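# About Miltisell

Miltisell is a small shop in Vulville selling things for the kitchen counter: mugs, mug trees, trays and a few racks. Maëlle Perron opened it in February with 5 products and a borrowed van. We now carry 100, and most of them still fit on the shelves of the first room we rented.

Mug trees are what people come to us for. We try each one with everyday mugs before it goes on sale – thick handles, thin handles, heavy ones and light ones. If a peg is too short or the base tips, we leave it out of the catalog. 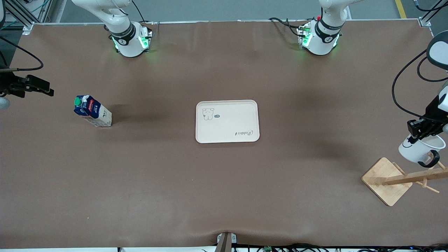 Suryani Wibisono wrote to us that her old stand fell over every time she took the last mug off one side, and that she would like to see base sizes on every listing. We added them. Measurements are now given for the base, the post and the pegs, along with the widest handle a peg will take.

Our wooden stands should be wiped with a damp cloth and dried right away. Please don't soak them or put them in the dishwasher. A little food-safe oil once or twice a year keeps the wood from drying out.

Trays were added later, after customers asked for something to keep next to the stand for mugs in use. They come plain or with lettering, and we sell them separately.

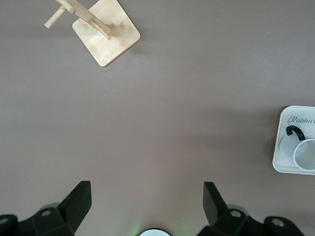 *Wooden mug tree and white tray with a mug.*

The shop is at 729 Petrenko Street, and the stockroom is behind it. Orders are packed there and go out the next working day. Nearly 1000 have left so far. Returns are accepted if the item is clean and unused – write to us first and we'll send a label.

Our second line, Okasia, covers dish racks and drainers and has its own page.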